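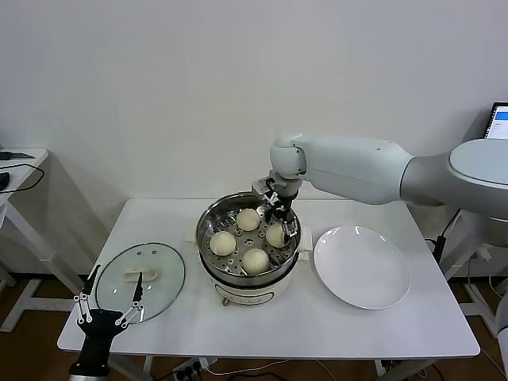
Yara Aoun wrote in the old thread that a rule for hot appliances should be tied to the appliance and never to the task, and I have been going back and forth on that since I started the rewrite. Her point was that operators remember "the steamer rules" and don't remember "the rules for picking soft items out of a heated container." I think she is right for training. I am less sure she is right for the document people sign.

What I have is a draft for two-arm tabletop cells where the arms work in or over a countertop appliance. It replaces the one-page sheet we used at Sunport, which was written when the only things on the tables were blocks and cups. Please pick it apart. Draft so far:

1. The appliance is filled and plugged in by a person with both arms parked and the drives off.
2. The lid comes off before the arms are enabled. It goes flat on the table on the side away from the target plate, handle up.
3. No cloth, bag or paper within reach of the gripper fingers unless the task calls for it by name.
4. One arm in the pot at a time. The other arm waits outside the rim.
5. Gripper fingers open over the plate, never over the table edge.
6. Speed limit inside the pot is the slow setting. No exceptions for experienced operators.
7. The appliance cord leaves from the back of the table and does not pass under either arm.
8. Food that has been handled by a gripper is marked and thrown out at the end of the day.
9. Every stop gets written down, including the ones where the operator hit the button out of nerves.

Rule 4 is the one I expect trouble over.

- tablenine

RE: Draft rules for appliances in two-arm cells
posted by marrow_k

Rule 4 is fine for single items and wrong for trays. We do a lot of work where one arm holds the tray still and the other lifts. If you forbid two arms in the pot you force people to wedge the tray with something, and that something is usually worse than a second gripper.

I would write it as "one arm moving in the pot at a time." The second may be inside if it is stationary and was placed there before the first one started.

Rule 8, please say who does the marking.

RE: Draft rules for appliances in two-arm cells
posted by lowgain

Disagree with marrow_k. "Stationary" is hard to judge on a teleoperated cell. The operator's hand drifts, the arm drifts with it, and now you have two arms moving in a round pot. I have two bent fingertips in a drawer from exactly that. If the arm is holding a joint target and the operator has let go of it, fine, call that stationary. If somebody is still on the other end, it is a moving arm.

Also rule 1 and rule 2 are out of order for anybody who runs the appliance hot. You take the lid off, then you enable, and in between the person is standing over the pot with a face full of steam. The lid should come off last and from the side, with a mitt, and the person steps back before enabling.

RE: Draft rules for appliances in two-arm cells
posted by tablenine

lowgain, that is a fair hit on rule 2. I will change it to: heat off, wait, lid off from the side, step back, enable. I would like a number for the wait. At Sunport we measured 83 C on the inner wall of a basket with the heat already off, which is plenty to hurt someone reaching in to fix a tipped bun.

marrow_k, marking is done by whoever ran the last session on the table. I'll put that in.

On stationary arms I could go with "released and holding." Our logging can tell the difference. Does Akpalu's?

RE: Draft rules for appliances in two-arm cells
posted by hollis_at_akpalu

It can, but the operator can't see it without looking away from the work. We had Bodadex add a tone when an arm goes into hold. People complained for a week and then stopped. I would not make the tone a rule, because small labs won't have it. I would make "the operator can tell without looking away" the rule and let people solve it how they like.

Question on rule 7. You say the cord leaves from the back. What about everything else? Your setup has the power strip on the floor under the tables and white cables across the floor beside it. The appliance cord is one cord. A rule that covers that one and leaves the rest alone is going to look odd to whoever audits you.

RE: Draft rules for appliances in two-arm cells
posted by lowgain

Seconding hollis. Put water on a table and every strip underneath it is part of the appliance rules. Ours are screwed to the underside of the side table, outlets facing sideways. Took an afternoon. If a pot goes over, the water goes on the floor and the strip isn't there.

RE: Draft rules for appliances in two-arm cells
posted by marrow_k

Mounted strips are good but I would stop short of requiring them. Half the people reading this share a room and can't drill furniture. A ground fault outlet upstream of the strip does more for you than where the strip sits. Require that first.

RE: Draft rules for appliances in two-arm cells
posted by lowgain

Require both. A strap and a bracket don't need a drill.

RE: Draft rules for appliances in two-arm cells
posted by tablenine

New rule 7: ground fault protection upstream, strips off the floor wherever an appliance holds water, no cords in the walkway on the operator's side. We have work to do there ourselves and I have put in the request.

While I am at it, here is the part of the draft on layout, which I left off the first post. It is short.

The appliance goes on one side of the table and the plate on the other, with clear table between them. The arm nearest the appliance does the lifting. The arm nearest the plate stays low in front of it unless the task has a handover. If the pot has side handles, they don't point at the operator. The pot is not moved between episodes. If it has to be moved, the session is closed and a new one started, so that nobody is working from an old idea of where the rim is.

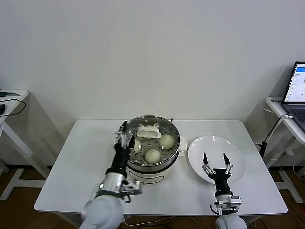 Clearance is where I want opinions. The gap between the pot and the plate has to be wide enough for an open gripper to come down without touching either, and small enough that the lifting arm is not carrying a soft item across half the table. I was going to write "one open gripper plus a hand." Someone at Clulteo told me that was too vague to check and I should use millimeters. For our fingers it comes to 142 mm. For anybody with other fingers it is meaningless.

RE: Draft rules for appliances in two-arm cells
posted by hollis_at_akpalu

Keep the description and make each site fill in its own number. Print it on the sheet with a blank line. Then an auditor can hold a ruler to it.

I would push back on never moving the pot. A policy trained on one pot position is no use to us, so we move it on purpose. Closing the session each time would double the paperwork. What we do is move it with the drives off, run one slow pass around the rim, then carry on in the same session with a note.

RE: Draft rules for appliances in two-arm cells
posted by tablenine

The slow pass would satisfy me. I wrote it the strict way after a string of rim contacts. Going through the stop log, 73 entries had a rim contact in them, and most of the ones I could trace came soon after somebody nudged the pot and carried on. Drives off, slow pass, note in the log. I'll use your wording.

RE: Draft rules for appliances in two-arm cells
posted by pell.ostrander

Newer here, running a single cell. Can I ask about rule 3? We line the tray with a folded cloth so the buns don't stick, and your rule reads like that would be banned. Without it the bottom skin tears and we lose the item.

RE: Draft rules for appliances in two-arm cells
posted by tablenine

Allowed if the task sheet names it. What I want to stop is a towel that got left within reach. If cloth is part of the task, write down what it is, where it sits, and what the operator does when a finger snags it. For us that is open the gripper, back straight up, stop.

RE: Draft rules for appliances in two-arm cells
posted by lowgain

Add "and never on a heated base." Cloth over a rim hangs down, and one day it hangs down to the wrong place. Inside the tray only.

RE: Draft rules for appliances in two-arm cells
posted by marrow_k

Agree with lowgain for once.

Back to Yara's point. I'd split it the way you half suggested. One signed document organized by hazard: heat, water, pinch, food. Then a card per appliance taped to the side table with only what applies to that thing. The card for a steamer has maybe five lines. Operators read the card. Auditors read the document. When the two disagree, the document wins and the card gets reprinted.

RE: Draft rules for appliances in two-arm cells
posted by yara_a

I can live with that as long as the card has a date on it. I have seen cards that were older than the cell they were taped to. And please take "no exceptions for experienced operators" out of rule 6. It is a speed limit. If the slow setting is locked in software when the appliance profile is loaded, you don't have to argue with anyone.

RE: Draft rules for appliances in two-arm cells
posted by tablenine

It isn't locked on ours yet. Once it is I'll take the sentence out, and until then it stays.

Second draft will go up in this thread with the changes to 2, 4, 7 and 8, the cloth wording under 3, and the layout section with a blank line for the clearance. Still open: a minimum wait after heat off. If you have measured yours, post the appliance type, where you put the probe, and whether the lid was on.

RE: Draft rules for appliances in two-arm cells
posted by hollis_at_akpalu

I can get you curves for a steamer and a rice cooker, lid on and lid off. It won't be before October, the probe is out on loan.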